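The Town That Kept Its Water Fountain Running

Hundstead turned off its public taps one at a time, and for a long while few people complained. The one outside the post office went first, after a winter leak. The one by the ball field lasted until the field was regraded and the contractor capped the line. By the time the council got around to making a list, the town had a single working drinking fountain, bolted to the north wall of the library, and the parks department had a work order to take it out.

The order was never carried out. What happened instead is a small story about plumbing, money and thirst, and other towns in the county have started asking for the paperwork.

Kastriot Perić had worked for the water utility for 17 years when the work order crossed his desk. He knew the fountain well. It was a cast unit with a push button that stuck in cold weather, and the drain backed up whenever leaves got into the basin. Repair parts came from a supplier in another state and took weeks. On paper, removal was the cheaper choice.

"The valve was fine," Perić says. "The pipe was fine. It needed a cartridge and somebody to clean the strainer."
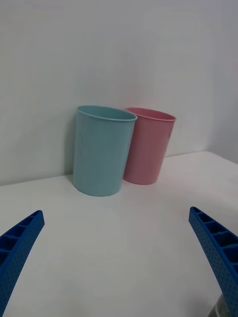 Vol. 8, Issue 5

He put the cartridge in himself on a Wednesday and wrote a short memo asking that the work order be closed. The memo also asked a question that nobody at the utility could answer: how much water did people drink when they were away from home, and where did they get it?

For most of the last century the answer was simple. Towns put in fountains the same way they put in benches. Schools had a row of them in each hallway. Offices had a cooler with a paper cup dispenser, and diners set down a glass of tap water before the menu. Bottled water was something people bought for a camping trip or a storm.

The change came slowly. Building codes in many places began to count fixtures differently. Old fountains were taken out during remodels and were not always put back. Worries about lead in old pipes led some schools to shut off fixtures, and testing each one took time that maintenance crews did not have. A vending machine, meanwhile, needed only an outlet, and it brought in a little money.

Tamara Marinescu has spent the past year collecting records from towns along the river, Hundstead and Clevico among them. Most could not tell her how many fountains they owned. Clevico had a map, but it had been drawn before the new high school was built, and it showed a fountain in the middle of what is now the parking lot.

She found that the cost of running a fountain is mostly labor. The water itself hardly shows up in a budget. Someone has to wipe down the spout, check the drain, shut off the line before the first hard freeze and flush it in spring. In towns where that job belonged to one department, the fountains tended to work. In towns where it was split between parks, streets and the utility, they tended not to.

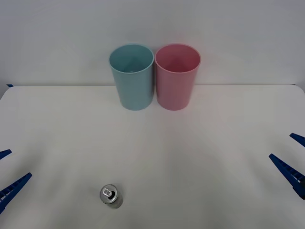

Hundstead gave the job to the utility. The council voted in August to restore the post office tap and to add a bottle filler at the ball field, with a floor drain so that the mud does not come back. The new fixtures are plain steel and have no screens or sensors. Perić asked for that. A push button can be fixed with a wrench, he told the council, and a sensor board has to be ordered.

The bottle filler was a point of some argument. Parents from the youth league wanted it, and they got it. Older residents wanted a spout they could drink from directly, at a height that did not require bending far. The final plan has both on one post, with a lower bowl on the side for wheelchair users and small children.

Not everyone is convinced that the money was well spent. At the public hearing, the case against was made in a few minutes and got some applause. 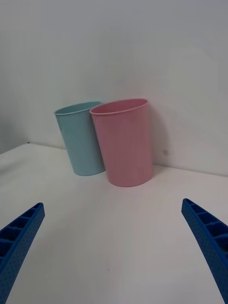 People carry their own water now, Dale from Mill Street told the council, and a town that can't keep its storm drains clear has no business buying new plumbing for the ball field. He asked that the vote be put off until the drains were done. It was not, though the council did agree to hear a report on the drains in the spring.

Marinescu thinks the objection is a fair one. A fountain that is put in and then ignored is worse than none, she says, as people who find it broken twice will stop looking. Her advice to towns is to start with the fixtures they already have, find out which ones still have a live line behind them, and name the person who will hold the key to the shutoff.

In Hundstead that person is Perić, for now. He keeps a spare cartridge in his truck and another on a shelf at the pump house. The library fountain still sticks on cold mornings, and he has ordered a new spring for the button.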